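Subject: Re: Shared desk supplies, containers and end-of-day clearing
From: Thomas Zanetti, Workplace Services
To: facilities-users list
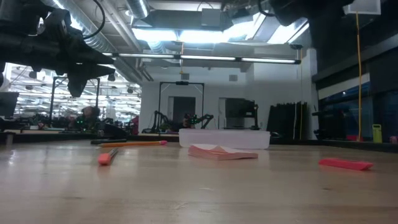
Dear colleagues,

Thank you for the replies received on the subject of shared desk supplies. Several raised the same points, and I am answering them together so that the information is available to everyone on this list. The message that prompted most of the discussion is quoted first.

> On the matter of the small supplies left on the shared tables:
> our group sits at the Sallura end of the floor, and each morning
> we spend time sorting pens, markers and sticky notes before we
> can begin. We do not object to sharing. We would, however, like
> to know which items belong to the table, which belong to the
> supply room, and what may be thrown away. We would also like to
> know if the Plastar bins are meant for all supplies or for
> writing tools only. Two of us have been told different things.
>
> Finally, may we keep a second bin for paper goods?

The answers are as follows.

Items that belong to the table. Each shared table is assigned one shallow plastic bin. Pencils, pens, markers, erasers and sticky notes are all to be kept in it. The earlier instruction, under which the bin was for writing tools only, was withdrawn in April and should no longer be followed. I regret that the old notice remained on the board in the Carbone corridor for some time after that.

Items that belong to the supply room. Unopened packages, refills and anything in quantity should be returned to Room 201. A table is not a place of storage, and packages left on one will be collected with the evening round. Staff who need a full box of any item for a project should enter the request on the sheet inside the supply room door.

Items that may be discarded. Markers that no longer write, pencils too short to hold and sticky notes that have lost their adhesive may be thrown away by anyone. Please do not put a dry marker back in the bin for the next person to find. If a pad is still good but the top sheet has curled, remove that sheet and keep the pad.

Second bins. We are not able to approve a second bin for each table at present. The last order from Wokura covered nearly 800 bins across all buildings, and the remaining stock is held for replacements. Groups that handle a large amount of paper may request a tray instead, under supply code 2135.

With regard to clearing the tables, the procedure is unchanged. By 4 p.m., or at the end of your session if it is later, loose items should be placed in the bin and the bin moved to the back edge of the table. Caps should be pressed firmly onto markers before they are put away — a loose cap has ruined more than one tabletop finish. Larger erasers and flat blocks should be laid along the side of the bin so that pencils can lie straight.

Tabletops may be wiped with a soft, damp cloth. Abrasive pads and solvent cleaners are not permitted on the wood finish. Ink marks that do not come off with water should be reported to this office and left alone until someone has looked at them.

Personal items are the responsibility of their owners. A pen of any value should carry a name label or be kept in a drawer, as supplies found loose on a shared table will be treated as common stock.

Questions about a particular table may be sent to me directly. Please give the table number in the subject line.

Respectfully,

Thomas Zanetti
Workplace Services
Room 201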